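Workshop Storage > Shelving and Benches

How do I store molded black pieces on a shelf without scuffing them?

Asked in April, viewed 1,696 times, 2 answers

swarfandpeace

We share a small assembly space in Sodimgate, and I have been put in charge of "the shelf situation," a title that came with no money. The parts in question are black molded pieces from Perncombe. They have a raised edge, a hollow in the middle and a finish that records everything that has ever touched it. Thumbs, sleeves, the corner of another piece. I've sent fewer fingerprints to the licensing office.

Up to now we stacked them. Stacking is very efficient and gives every piece a pale ring where the one above it sat. The customer noticed the rings before we did and asked if they were a design feature. I said I would get back to him.

So I moved everything to the yellow shelving and laid the pieces out flat on the top level, with gaps between them. The small stuff (silver discs, screws, thin rods) got the level underneath, where it can roll about and think about what it's done. Finding things is much quicker now. The trouble is that I've gone from a tidy pile to using an entire shelf as a serving platter, and the others have begun to ask where they are supposed to put their coffee.
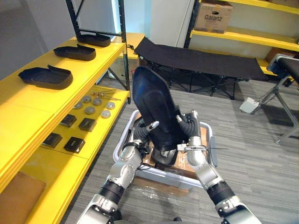
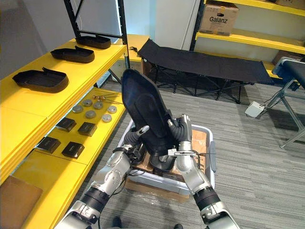
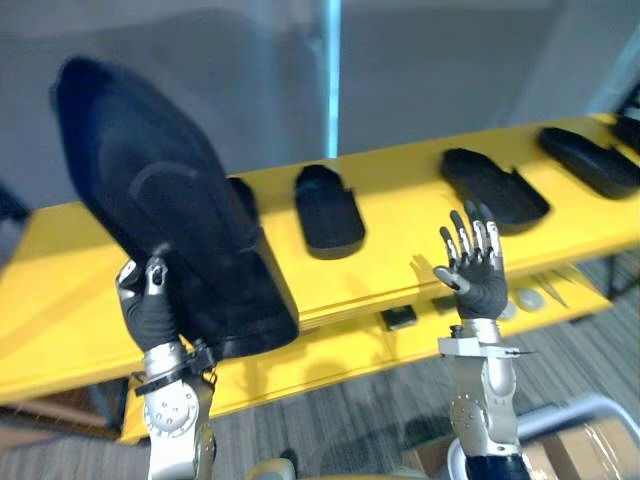 What I'd like to know is whether flat and spaced out is really the only way, or if there's something I can put between them so I can go back to stacking. I tried a roll of shelf liner, the grippy kind with bumps. It left bumps. I tried newspaper, and for one afternoon you could read the grocery coupons backward on a part that costs more than my bicycle.

Also, is there a trick to keeping the small parts in order on a bare shelf? I like seeing them all at once. I don't like it when somebody leans on the upright and they all change places. A lip on the front edge would help, but I'm the one who'd have to make it, and I know my work.

Partial answers welcome. Budget is whatever's in the jar.

edgebandit_tam

Don't stack them. If the piece has a raised edge, that edge is going to carry all the weight above it, and whatever you put in between just gets pressed into the finish at that one spot. Soft foam sheet is the best of a bad lot. We used it at my old place for a year and still had rings, only fuzzier.

What you want is to stand them on edge, like plates in a drying rack. Cut slots in a board, line the slots with felt, and each piece touches in a couple of places you choose, preferably places the customer never looks at. You can get 11 in the space you're now using for a few. Make the slots wider than you think. I made mine to fit exactly and then had to wiggle every part in and out, and the wiggling did more harm than the stacking ever had.

Wipe the shelf first, whatever you do. A flat shelf with grit on it is sandpaper with good intentions. I use a damp cloth in the morning and let it dry before anything goes back.

If you ever do wrap them, plastic is fine for a trip across town. I wouldn't leave it on for months. Ours went cloudy, and I never found out why.

For the little parts, shallow trays. Muffin tins if the jar is very low. You can still see everything, and leaning on the shelf becomes a smaller crime.

ohm_sweet_ohm

get the Jenik drawer liner, its smooth on both sides so no bumps. we have it under everything at the Partanen Street workshop. Cut it with scissors, it lies flat after a day or so, before that put something heavy on the corners (not the black parts obviously)

for the lip just tape a strip of wood along the front. mine has been temporary since before I had kids

no idea about stacking, we hang ours

Comment from swarfandpeace

Slotted board it is, then. I've found some felt and a board that is nearly straight. Muffin tins have been proposed at home and turned down, so I'm going to ask at the thrift store.

ohm_sweet_ohm, hang them from what?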